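The Folding Lesson
Reading time: 8 minutes

In September I had a room with a good window and a job folding clothes for Gravex. I was paid for each fold, if the fold was accepted. I did it with two grippers, one in each hand, on my own bed, and somewhere a machine that I had never seen was supposed to learn from my wrists.

My mother asked on the telephone what I was doing with my life. I told her I was a teacher. 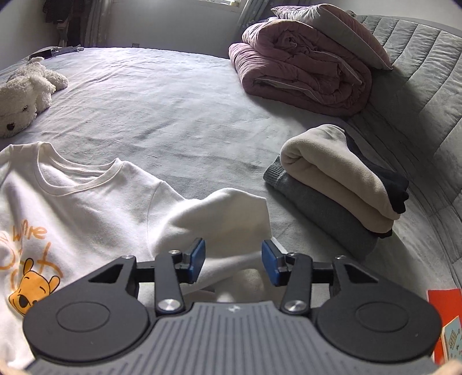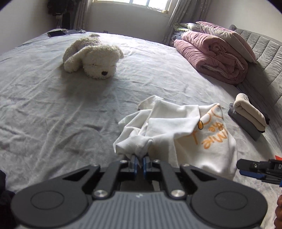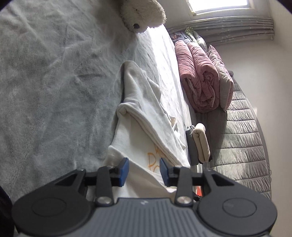
1. The white one

The white shirt had Winnie the Pooh on it, and it was the hardest of all the clothes. The sleeves went where they wanted. With my fingers I could fold it while thinking of something else, but with the blue pads I had to think only of the shirt. I had to decide where a sleeve begins. I had to take the cloth at one place, and if I took it a little too low, the whole side came up with it like a cat that does not want to be lifted.

The instructions from Gravex were written by a person called Chaiwat Phuthong. They were polite and very exact. "Please do not touch the garment with the hand. Please do not correct with the elbow. If the fold is not good, continue, and fold it again from where it is." I read this last sentence many times. At first I thought it was a mistake in translation, because I make such mistakes too and I recognize their smell.

So I wrote to him. I asked if I should not stop and begin again when the fold was bad, so that the machine would see only good folds.

He answered the same evening. "No," he wrote. "It must see you get out of trouble. If it sees only good folds, it will not know what to do on the first bad one."

I put the telephone on the kitchen table and did not fold any more that day.

2. Sönmez

Under me lived Mr. Sönmez, who had worked in the big hotel laundry in Skusau before it closed. When I was a beginner with the grippers I dropped them often, and he came up to see what was falling. I was ashamed, but he was only curious. He stood in my doorway in his slippers and looked at the bed, at the white dog which belonged to my niece, and at the clothes I had already done.

"Twenty-four in a row," he said. "That was our number. Twenty-four sheets, then you drink water."

"These are not sheets," I said.

"I can see what they are."

He wanted to try. I was not sure if it was allowed, so I switched off the recording, and I gave him the right gripper and then the left. He had large hands and I expected he would be rough. He was not rough. He closed the pads on the hem so slowly that I could not say at which moment they were closed. Then he moved the hem across, and let go, and the cloth stayed where he had let it go, flat, as if it had been told something.

"It is the letting go," he said. "Everybody looks at the taking."

He did the sleeves. He did the collar side. When he finished, the bear was on top with its face straight, and I felt a bit sick, because in all my weeks I had not made one fold like this.

I asked him to do it again with the recording on. He gave me back the grippers and rubbed his thumb.

"Who is it for?" he asked.

I said it was for a machine in Furthorpe.

"What will it do, this machine?"

I said I believed it would fold clothes in a laundry.

He nodded for some time. I thought he would be angry, and I had prepared some words about how I also did not choose the world. But he asked only if there was tea.

3. The number

At the end of the month a message came. They had accepted 2772 folds from all the people who did this work, and they would now make the first test of the machine. The ones who wished could watch it on the screen at ten in the morning. I asked Mr. Sönmez if he wanted to come up, and he said no, and at five minutes to ten he was at the door with a clean shirt on and two rolls in a paper bag.

On the screen there was a table and above it two arms. The pads were blue like mine. For some reason I had not expected this. A person whose face we could not see threw a towel on the table and went away.

The arms waited. Then the left one came down and took the corner.

I do not know how to describe the next thing in a way that will not sound foolish. The arm lifted the corner a little, stopped, and lifted it again. It was a small hesitation, two short pulls where one is enough. I have made it all my life. I do it with blankets, and with the lid of a pot, to be sure that nothing is stuck. My mother does it also, and her sister. I had never said a word about it to Gravex or to any person, and there it was, in Furthorpe, in an arm.

"That is you," said Mr. Sönmez, with his mouth full.

The towel was folded once. On the second fold the cloth slipped and made an ugly hill in the middle. I waited for somebody to come in and take it away. The arms went up. They stayed up while I ate almost half of my roll. Then the right one came down at the side of the hill, took the edge from where it was, and began again from there.

It took twenty minutes for one towel. Mr. Sönmez told me that in Skusau a girl who took twenty minutes would have been sent to carry baskets. But he did not go home when it was finished. He asked if they would show another one, and they did, and he watched that one too, leaning forward with his hands on his knees, and when the pads opened too fast and the cloth jumped, he made a sound with his tongue.

"It lets go like you," he said. "Badly."

"Yes," I said.

He looked at the screen a little longer. Then he stood up, went to the bed, and picked up the grippers from the place where I had left them. He tried the weight of them. The white shirt was there, in no order at all, the way I had thrown it the evening before.

"Put it on," he said.

"The shirt?"

"The recording. Put it on. And move the dog, it is looking at me."

I moved the dog to the chair. I wrote to Chaiwat Phuthong that there would be a second person from my address, an experienced one, and that he would probably stop for water. Then I pressed the button and went to stand near the wall, out of the way, and Mr. Sönmez bent over my bed and started with the sleeve.

Recent stories
The Elevator Inspector's Wife
Salt for the Road
Two Letters to a Landlord
My Uncle Learns to Park

Contact the editors | Copyright belongs to the authors | Back to top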